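Cell Notes: new rules for cables and bins from December

The working group for shared robot cells met last Saturday and agreed on a short set of rules for bin picking tests. Guilan Song wrote the first draft, and Kieran Costello made it shorter, for which many of us are thankful. The rules apply to all the arms at Oltonance, also the ones used by guests from Koltell.

The first rule concerns cables. Before a program runs at full speed, one person must move the wrist slowly through its whole range and watch the loop of cable. It should not touch the bin wall or the parts at any point. We had 26 stops in the last quarter, and 6 of them came from a cable that pulled or caught. This is too many for a check that needs three minutes.
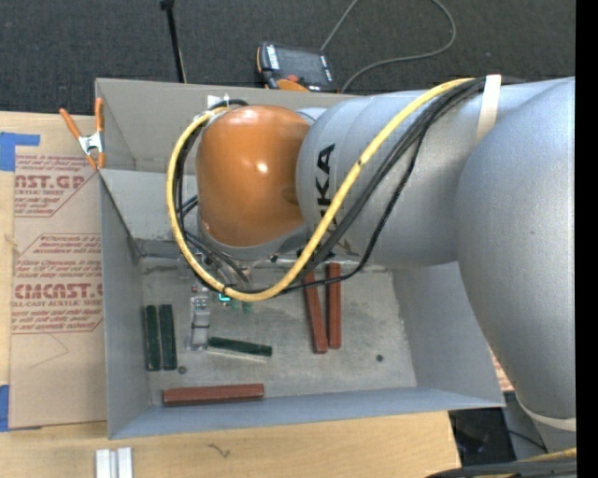
Photo: Borislav Milošević / Oltonance

With blocks on the floor of the bin, the yellow and black cables hang low beside the wrist, and a check with an empty bin does not tell you enough. Please do it with the parts inside.

The second rule: the bin must be fixed. A spring clamp on the rim is accepted for light parts. For heavier loads, use the bolted frame and write this in the cell log.

Third, the pendant stays where the operator can take it without reaching over the bin or under the arm. Bezawit Demissie asked if it may lie on the floor. The group did not reach an agreement on this, so for now the old practice continues. Sheet material and loose metal pieces should be moved off the table before automatic mode.

The full text is in the Nemik folder, version 3. Comments go to Kaiwen Fang before the end of the month, please with the number of the rule in the subject line.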